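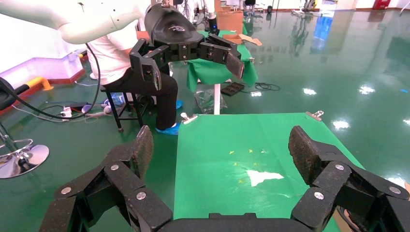 Can a robot sort my box of cables yet?
Posted 2019-01-07
2 min read

Zodell
Small repair shop, me and a part timer. Every night somebody has to get the leads out of a cardboard box, untangle them, coil them, put them back. Boring job, takes ages. Saw a two-arm setup picking in a box over a green cloth and wondered if its worth asking for a price. Can they do this sort of thing now or is it all still demos? Don't need it fast. Needs to not break plugs.

Malik
Short answer no, not on its own.

Grabbing a cable out of the box, yes. Two fingers will do that. Trouble is you get one lead and six come with it.
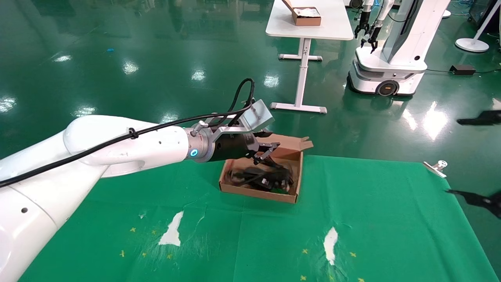 Black leads on top of black leads are hard for cameras too. We ran a trial in April, 412 picks, 271 came out as a single cable. Rest were clumps or nothing. And thats only lifting, no coiling. My advice:

- Sort by length before anything goes in the box. Shallow box, not a deep bin.
- Plain cloth underneath, pinned at the corners so it doesnt ruck up when a finger catches it. 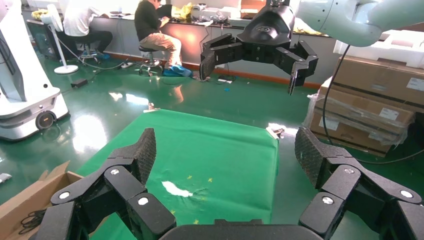 - Velcro tie on every lead. A tied coil is one lump and a gripper can manage a lump. We got 94 in a row that way before a drop.

Course if you're tying them all by hand you've done most of the job already.

Prornard
Just get hooks on the wall mate. Kindidmont do a rail, works fine. Ask again in a few years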